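Cirnberg seamless socks, pale colour, pack of four pairs
Reviewed 30th December
Bought from: Tritholm, the Latonley branch

I've become the sort of person who has opinions about toe seams, so here we go.

For years I wore whatever came in a multipack from the supermarket and turned my socks round a bit whenever the seam started digging into my little toe. Then in October I started doing a lot more walking (the bus route changed and the new stop is a proper hike from my front door), and within a fortnight I had a sore patch on the end of one foot that would not go away. I tried plasters, I tried two pairs at once, I tried wearing them inside out, which does work by the way but makes you look as if you got dressed in a power cut. Eventually I went into Tritholm for a washing-up bowl and came out with a washing-up bowl and these.

They were £16 for the pack. I did wince slightly at the till. That's more than I'd normally spend on socks, but a good deal less than the Sepúlveda walking ones I was given for my birthday a while back, which are lovely and thick and won't go inside any shoe I own apart from my wellies.

Colour first. The label called it something dreamy that I've forgotten. They're white if you put them next to something purple and lilac if you put them next to something white, and that's as near as I can get! By the bedroom lamp they look faintly blue. I like it, and it has one practical advantage I'll come to when I get on to washing. If you want a plain bright white sports sock, though, I'd look at them in daylight before paying.

The knit is fine, with a slight texture to it, so they aren't slippery like those shiny trainer socks that end up under your arch by lunchtime. There's a little logo printed on them in white, two arches or possibly a small person doing a stretch, with a couple of lines of tiny capitals next to it. White print on a very pale sock is a funny choice and I can't see anybody reading it from further away than their own knee. My eyesight isn't what it was either. I'd still sooner have it quiet like that than a great big name up the ankle.
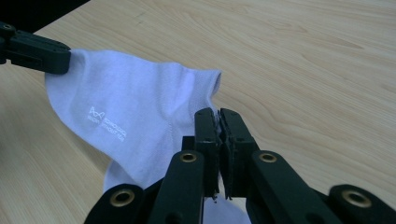

The cuff is ribbed and I want to be fair about it, as it was the part I was most worried about. I have what my mother used to call sturdy ankles, and most socks leave a ring round me that's still there at bedtime. These leave a mark, but a faint one, and it's gone by the time I've had a bath. They also stay up. I did a full day in them on my feet, up and down the stairs with boxes from the loft, and I think I pulled one of them up once.

Now the toe, which is the whole reason for buying them. "Seamless" on a packet can mean all sorts and I've been caught out before by a pair that had simply had its seam moved somewhere else. With these I turned one inside out on the first evening and ran my thumb all the way along, and there's the very slightest ridge if you go looking for it. With a foot inside I can't feel it at all. The sore patch cleared up in the second week. I'm not going to tell you the socks cured it, it might have healed regardless, but it hasn't come back and I've not changed my shoes.

Are they warm? Middling. On the cold mornings we've had lately I've wanted something on top of them in the house, and I wouldn't stand about at a bus stop in them for half an hour without boots. For indoors with slippers they're fine, and for walking briskly they're fine. My feet don't get clammy in them, and that used to happen a lot with the supermarket ones, so I'm counting it as a point in their favour.

Sizing: I'm between two sizes and went for the smaller, on the grounds that a baggy sock is worse than a snug one. Good decision. They look enormous lying flat, I'll warn you. I took the first pair out of the packet and thought I'd picked up the wrong ones. Give them a wash and a wear before you march back to the shop. There's plenty of stretch too, so if you're between sizes like me I'd go down every time.

Washing, then. The label says 30 and I've stuck to that, mostly, apart from one load that went in on the hot cycle with the tea towels through nobody's fault but mine. They came out a touch smaller and went back to normal after a day's wear. They've been round the machine some 24 times between them now, as I got a bit obsessed and was wearing almost nothing else. No holes. A little bit of fluff on the heels of the pair I wear most. The print hasn't peeled off any of mine so far, though I've started turning them inside out before they go in, just in case, so you might get a different result if you don't bother.

The practical advantage of the colour that I promised you: they don't get mixed up. Everybody else in this house wears black or navy, and laundry day used to be me at the table holding up one dark sock after another to the window trying to work out which was which. These you can pick out of the heap from across the room. I do all my sorting on the big light wood table, the one with the hole at the back for cables, and a pale sock does rather vanish against pale wood if you leave it flat, so I bunch one up and lay the other out beside it, and then I can find them both. 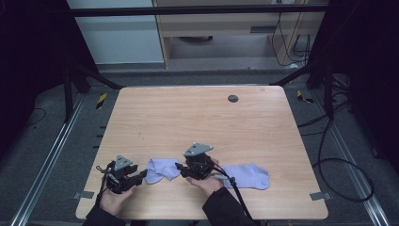
On the subject of folding, I've had a change of heart. I always used to ball mine, with one cuff pulled over the pair of them, and I'd say don't do that with these. The rib is soft and I'm fairly sure it would go slack if it spent its whole life stretched round the other sock. What I do now is lay one on top of the other, toes together, smooth them down, fold the cuffs in a third of the way and then bring the toes over. It makes a flat little parcel that stands up in the drawer. It takes longer the first few times (I was cross about it, I'll admit) and then your hands just get on with it while you listen to the radio. The fine knit helps, as there's no bulk in it and the parcel stays put. I tried the same fold with the thick Sepúlveda pair and it sprang open like a jack-in-the-box.

They do crease. I know, who minds about a creased sock, but they come off the airer looking quite rumpled and if you like a tidy drawer you'll want to give each one a tug and a smooth with the flat of your hand. I don't iron socks and I'm not about to start.

A few grumbles, so you don't think I'm on commission. The packaging is silly: a cardboard sleeve, then a plastic hook, then one of those tiny plastic tags through each pair that you need nail scissors for. I very nearly snipped a loop of the knit getting the first one out. Go slowly with the scissors. Another thing is that they show the dirt on the sole if you're a shoes-off household with floors like mine. I've got some greyness on the bottoms that a 30 wash doesn't quite shift. A soak in a bowl with a scoop of soda crystals did better. And they don't mark left and right, or sizes, anywhere I could find on the sock itself, so if two of you in the house take different sizes you'll need a system. A stitch of coloured thread inside the cuff would do it.

Oh, and the shop only had the one colour left in my size. The assistant thought there was a charcoal and a green as well but wasn't sure if they were coming back in. I rather hope the green does.

Would I buy them again? I already have, there's a second pack in the cupboard that I picked up in the week before Christmas when I was meant to be buying wrapping paper. I did hesitate over the price again. Then I worked out that the cheap ones were going through at the big toe every couple of months and I was replacing them without really noticing, and that settled it. If they last me through to the spring I'll be pleased, and if they go before that I'll come back and grumble properly.

Comfort: very good
Staying up: very good
Warmth: all right
Keeping their looks: good so far, soles excepted
Value: good, if you have fussy toes. If you don't, I'd save your money and carry on with the multipack.

One last bit for anybody in Latonley: they're on the back wall at Tritholm, low down, past the towels. I walked past them twice.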